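**What I found at Skerari**

I spent May at Skerari, a small lettering workshop where two robot arms have joined the staff (my mum thinks this is hilarious). Celeste Jara used to write every practice sheet herself. Now she plans the strokes, corrects them and picks the brushes, and she told me she misses the quiet bits! Arnar Lykkegaard likes it better, as his wrist aches less.
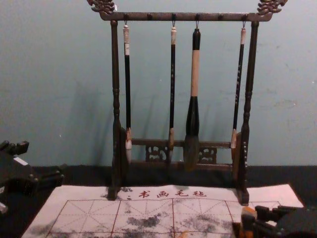 *Fig. 1: Brush rack and gridded writing cloth, with the arms at either side.*

I still need to ask Ívar about pay.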